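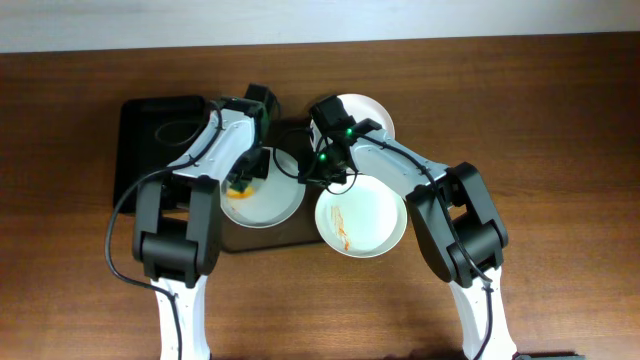 Lenihan
I look after the data and the robots for the Jodard table-clearing set

README: please read before you train on this

Last updated 11 August 2018

Hi! If you grabbed Jodard because you want two-arm plate handling, welcome, and please give me five minutes before you unpack anything. There's a fault in part of this data. I shipped the first version without knowing about it, two groups trained on it, and one of them wrote to me asking why their policy kept jerking its right wrist for no reason. Good question. It took me most of February to answer it.

What's in the set

Two arms, one wooden table, white plates, dark trays, and bits of food or food mess on some of the plates. The arms work close together over the plates, and that's the whole reason the set exists (and also the whole reason I have this story to tell). There are 3,000 episodes. Each one has video from a fixed camera, joint positions for both arms, gripper opening, motor current, and the operator commands. Everything was teleoperated. No policy rollouts in here.

What went wrong

The short version: a cable snagged, and then kept snagging, in a way that didn't stop the robot.

Look at the wiring on the arms. The black cables run down the outside of the links, and on the left arm there's a big lazy bow out past the joint. That slack is on purpose, the arm needs it to reach. At the right gripper you've got a thin loop sticking out to the side and another thin one hanging underneath, down over the rim of a plate. Those are the ones that got me. When both grippers go for the same plate, the side loop can catch on the other gripper, and the lower one can hook under a rim when the arm lifts.

I'd been watching for dramatic stuff. A plate on the floor, an arm tripping its current limit, a connector yanked clean out. We had the current limit set high so sessions wouldn't keep stopping, so a light snag never tripped anything. What it did was tug at the wrist connector. The wrist encoder would drop out for a moment and come back with a stale value, and the logger (my logger, sorry) happily wrote that value down as a real position. On playback you get a wrist that freezes and then jumps.

The green lights on the gripper stay on through all of it, by the way. I spent days trusting those lights. They tell you there's power and that's it. Don't use them as a health check.

How bad is it

I went back through the logs with a script from the Pruvard tools and looked for frozen wrist readings while the motor current was still changing. It flagged 100 episodes. I watched every one of them, and 21 turned out to have a plate getting dragged or tipped by a wire as well as the bad readings. The rest look fine on video, which is exactly why I missed them the first time around!

All 100 are still in the download. They've moved to the folder called snagged, and the training split doesn't touch it anymore. If you work on fault detection you may like that folder better than the rest of the set.

One thing I'm not sure about: very short dropouts. The script needs 8 frozen samples in a row before it flags anything. Shorter ones could have slipped by. If you find some, send me the episode name and I'll move it.

The safety part

During one of the snags, the operator paused the arms and reached in to free the wire by hand. Paused on our rig meant holding position with the motors on. The stale reading cleared when the wire came loose, the controller saw a gap between where the wrist was and where it thought it was, and it closed that gap fast. The gripper smacked a plate. The hand was already out of the way, by luck and not much else.

So the rule now is motors off before anybody reaches over the table, every time, even for a crumb. I also changed the controller so a returning encoder can't trigger a move until someone confirms it. If you're running a similar setup off our Widau config files, please pull the newer ones. The old ones have the old behavior.

Known leftovers

Cable routing isn't the same in every session, so don't treat it as fixed background. Food marks on the plates aren't labeled. In some episodes the arms hide most of a plate for long stretches, and I haven't marked those either.

If you already trained on the first version, I'd redo it with the new split. The file names haven't changed, only the folders, so your loader should still work.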